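**The Pullow Inn Reopens Its East Wing in Time for the New Year**

LALIDHAM, December 25, 2023. The family behind the Pullow Inn is delighted to share that the east wing, closed to guests since last winter, is welcoming travelers once again, with 8 refreshed suites added to the original house for a total of 66 rooms.

"We have had people calling us since November asking when they could have their old room back, and it is such a pleasure to finally tell them to come on over," said innkeeper Leonilde Vieira, who has looked after the front desk through a good many snowy seasons and still likes to hand over the keys herself. 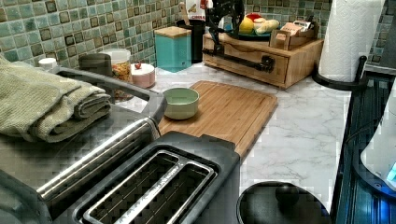
Guests who stay four nights or longer through the end of winter will have late checkout included, along with a welcome basket from the Dubey bakery down the street. Breakfast is served every morning in the garden room, where chef Bonifacio Aranda has brought back his baked apples (regulars, you know the ones!) and added a few warm dishes for early risers. The dining room seats 60 and is open to neighbors as well as overnight guests, though a quick call ahead is always appreciated.

Reservations for the east wing are open now. For room rates, group stays or press visits, please contact Lorcan Hegarty at the Pullow Inn front office.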